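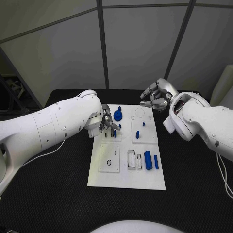 Visit Report: Fit and Assembly Boards, Hevska Open Day
5/30/03

Hevska opened its tolerance workshop to outside visitors for one afternoon. I attended for Mukik, where we buy assembly boards for bench training and had questions about plate wear. Sign-in was slow. The tour began with the board itself, then went on to the molding room and stores.

The board is a flat white rectangle set on a black textured table. It carries raised white plates and blocks with slots and openings in them, blue cylinders and pegs in more than one diameter, and a blue toothed gear with a short shaft. Outlines are marked directly on the surface. Our older boards from Goossens have no outlines at all, and new users spend their first session asking where things go.

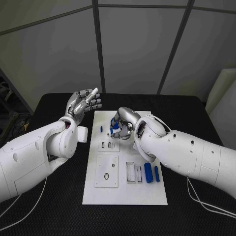
Reading time: 3 min

Hevska states a service life of 400 insertions per plate before the openings are gauged again. The gauge is a plain go/no-go pin. A plate that fails is replaced and the board stays in use. I asked whether the openings wear evenly and was told that the lead edge goes first, mostly from pegs entered at an angle. This agrees with our own returns.

Blue parts are molded in batches of 50, with one part per batch sectioned and measured. The rest are checked by fit only. I would have liked to see the sectioning, but that bench was closed for the day.

The handling trials were the most useful part of the afternoon. A thin peg is a fingertip job, 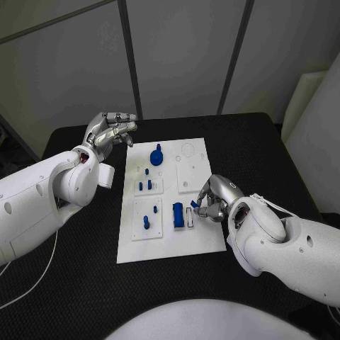
and the grip has to stay clear of the plate until the end of the peg has found its opening. Hevska advises holding small pegs high on the shank. The gear is easier to hold by its shaft than by the teeth, although the teeth are molded with a slight radius and do not catch.

Plates are sold separately under the Flallia name. The current list runs to 183 items, many of them differing only in slot width. The printed catalog does not show clearances, and these must be requested by part number. I have asked for the sheet covering the narrow slots.

Stores were tidy but cramped. Boards are racked on edge, which I would not copy, as we have had warping from the same practice. Lead time on a full set is 38 days, and single plates ship sooner.

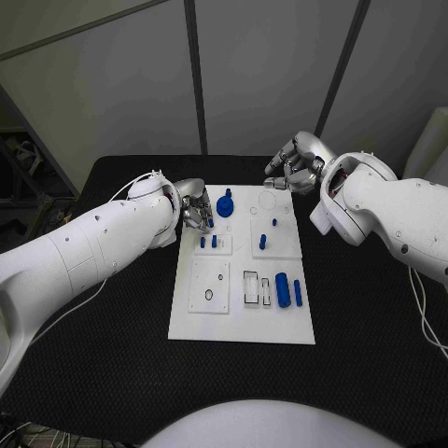

Assembly board with gear, pegs and plates, Hevska workshop.

Points to follow up: clearance sheet, price for replacement plates only, and whether the outlines can be supplied in a heavier line – ours would be used under poor lighting. Parking is behind the building and fills early.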